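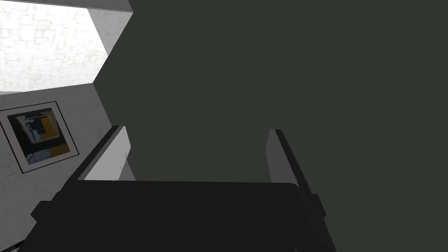
베르히톨트(Berchtold) 로봇 공개 시연회, 자주 묻는 질문
최종 수정 9/1/24

지난번 참관기를 올린 뒤로 같은 질문이 메일로 계속 들어와서 한 페이지에 모았습니다. 저는 주최 측과 관계가 없고, 포장 라인을 하나 돌리는 작은 공장에서 설비를 맡고 있습니다. 공식 안내가 필요하신 분은 베르히톨트에 직접 문의하세요. 그쪽 안내문이 훨씬 친절하고 훨씬 낙관적입니다.

시연회에 가면 로봇이 움직이는 걸 볼 수 있나요?

볼 수는 있는데 대부분 화면 속에서 봅니다. 오전 순서는 전부 수라브네스(Suravness)라는 시뮬레이션 프로그램으로 진행됐습니다. 실물 팔은 오후에 잠깐 나왔고, 미리 정해 둔 자리에 놓인 상자를 옮기는 동작을 두 번 했습니다. 초대장에 "로봇 시연"이라고만 적혀 있어서 실물을 기대하고 온 사람이 꽤 있었습니다. 제 옆자리 분은 점심 전에 가셨습니다.

시뮬레이션에서는 뭘 보여 주나요?

집게 쪽에서 바라본 시점으로 가상의 방 안을 움직입니다. 검은 평행 집게의 두 손가락이 화면 아래에서 위로 뻗어 있고, 그 너머로 돌무늬 벽이나 액자 같은 것이 보입니다. 방 전체가 기울어져 보여서 처음에는 어디가 위인지 한참 헷갈렸습니다. 발표자 레모 탈러 씨는 손목 시점이 원래 그렇다고 했고 그 말은 맞습니다. 다만 외부 시점을 옆에 같이 띄워 줬으면 설명이 반으로 줄었을 겁니다. 다음 회차에는 그렇게 해 달라고 설문지에 썼습니다.

물건을 집는 장면도 있나요?

제가 지켜본 구간은 거의 접근 동작이었습니다. 집게를 벌린 채 자세를 바꾸고, 방향을 틀고, 다시 자세를 잡습니다. 집는 장면은 나중에 편집된 영상으로 틀어 줬는데, 편집된 영상이라서 저는 평가를 보류합니다. 잘된 것만 골라 붙였는지 물었더니 "대표적인 사례"라는 답이 돌아왔습니다. 무엇을 대표하는지는 듣지 못했습니다.

성공률 97퍼센트라는 숫자는 믿어도 되나요?

발표 자료에 그렇게 나옵니다. 가상 시도 2,000회를 돌린 결과라고 합니다. 숫자 자체를 의심하지는 않습니다. 제가 궁금한 건 성공의 정의였습니다. 손가락이 물체에 닿으면 성공인지, 들어 올려야 성공인지, 목표 위치에 내려놓고 물체가 멀쩡해야 성공인지에 따라 전혀 다른 이야기가 됩니다. 질의응답에서 토마 개발팀의 타데우스 켈린 씨가 "들어 올려서 유지하는 것까지"라고 답했는데, 몇 초 유지하는지는 자료를 보고 알려 주겠다고 했습니다. 이 글을 고치는 지금까지 메일은 안 왔습니다. 오면 여기에 그대로 옮기겠습니다.

그리고 실물에서의 성공률은 자료 어디에도 없습니다. 우리 라인에서는 비닐이 구겨지고 라벨이 들뜨고 먼지가 앉습니다. 그 조건의 수치를 한 줄이라도 보여 줬다면 저는 97보다 훨씬 낮은 숫자라도 반가웠을 겁니다.

화면이 좀 허술하다는 말이 있던데요?

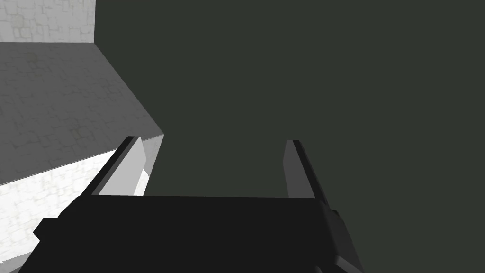 배경이 짙은 녹회색 한 가지로만 채워진 구간이 길었습니다. 그런 구간에는 거리를 가늠할 만한 물체가 없어서, 집게가 큰 블록에 얼마나 가까운지 눈으로는 판단이 안 됩니다. 그림이 예쁘지 않은 건 흠이 아닙니다. 동작을 시험하는 도구에 사진 같은 화질을 요구할 이유도 없고요. 하지만 "현장을 그대로 재현한다"는 소개 문구를 쓰려면 이야기가 달라집니다. 접촉력이나 관절 각도 같은 수치도 화면에 같이 떠야 보는 사람이 뭐라도 판단할 텐데, 그런 표시를 켜 달라고 했더니 시간이 없다고 넘어갔습니다.

조명은요? 실제 공장 조명과 비슷한가요?

한쪽에서 강한 빛이 들어와서 밝은 면은 거의 하얗게 날아가고 집게 본체는 새까맣게 나옵니다. 무늬가 잘 안 보이는 면도 있었습니다. 카메라 인식을 시험한다면 오히려 이런 조건이 어려울 수 있으니 일부러 그렇게 했을 수도 있습니다. 조건을 바꿔 가며 돌려 봤는지가 중요한데, 발표에서는 한 가지 조명만 나왔습니다. 우리 공장은 형광등에 창문 빛이 섞이고 오후마다 그림자가 움직입니다. 참고로 이 질문을 한 사람이 저 말고 또 있었습니다.

직접 조작해 볼 수 있나요?

스테비크(Stevik) 조작기를 두 대 내놓았고 줄을 서면 해 볼 수 있습니다. 가상의 집게를 움직이는 방식이고, 조작감은 생각보다 괜찮았습니다. 반응도 빠른 편입니다. 이날 가장 마음에 든 순서가 이것이었으니 가실 분은 쉬는 시간이 되자마자 줄부터 서세요. 안내를 맡은 부르기 리들 씨가 초보자에게도 차분하게 가르쳐 줍니다. 다만 집게를 벽 쪽으로 밀어 보고 싶다는 부탁은 거절당했습니다. 충돌했을 때 프로그램이 어떻게 처리하는지가 제일 궁금했는데 말이죠.

작은 업체도 도입할 만한가요?

모르겠습니다. 가격을 물었더니 구성에 따라 다르다고 했고, 가장 단순한 구성의 가격을 다시 물었더니 상담을 잡자고 했습니다. 상담을 잡으면 영업 전화가 옵니다. 저는 한 번 통화했고, 그 통화에서도 가격은 안 나왔습니다. 하르트무트 하름스 씨라는 영업 담당자였는데 아주 정중했다는 점은 적어 둡니다.

그래도 예산을 잡아야 한다면 로봇 팔 가격만 보지 마시고 아래를 먼저 물어보세요.

우리 물건으로 시험해 주는지, 그 비용은 누가 내는지
시험 중에 실패한 기록도 받을 수 있는지
품목이 바뀌면 재설정을 누가 하고 며칠 걸리는지
프로그램 사용료가 해마다 따로 나가는지
손가락 패드 같은 소모품을 다른 회사 것으로 써도 되는지

저는 첫 번째 항목에서 "검토 가능", 네 번째 항목에서 "그렇다"는 답을 받았습니다. 나머지는 아직입니다.

우리 제품 샘플을 가져가도 되나요?

가져가는 건 자유지만 당일에 집어 주지는 않습니다. 저는 우리가 쓰는 파우치를 한 봉지 들고 갔다가 그대로 들고 왔습니다. 사전에 보내면 검토한다고 하니 시간이 있는 분은 보내 보시고 결과를 좀 알려 주세요.

장소는 어디고, 차를 댈 수 있나요?

레루스(Lerus) 관 1층입니다. 주차장은 건물 뒤쪽에 있고 입구가 좁습니다. 화물차로 오시는 분은 길가에 대는 편이 낫습니다. 내부는 난방이 약하니 다음 회차에 가신다면 외투를 챙기세요.

다음 시연회는 언제인가요?

1월에 한 번 더 한다고 들었습니다. 날짜는 확정되지 않았습니다. 이번에는 실물 위주라고 하던데, 지난번 초대장을 보고도 저는 그렇게 믿었습니다.

사진이나 영상을 찍어도 되나요?

화면은 찍어도 되고 실물 팔은 허락을 받아야 합니다. 왜 반대가 아닌지는 모르겠습니다. 현장에서는 뤼에그 씨(레토 뤼에그, 행사 진행)에게 말하면 됩니다.

그래서 가 볼 만한가요?

시뮬레이션으로 동작을 미리 짜 보는 방식이 처음이라면 반나절은 쓸 만합니다. 당장 살 장비를 고르려는 분께는 권하지 않습니다. 저는 1월에 다시 갈 생각이고, 이번에도 파우치를 들고 갑니다. 미리 물어봐 줬으면 하는 것이 있으면 메일로 보내 주세요. 견적 대행은 안 합니다.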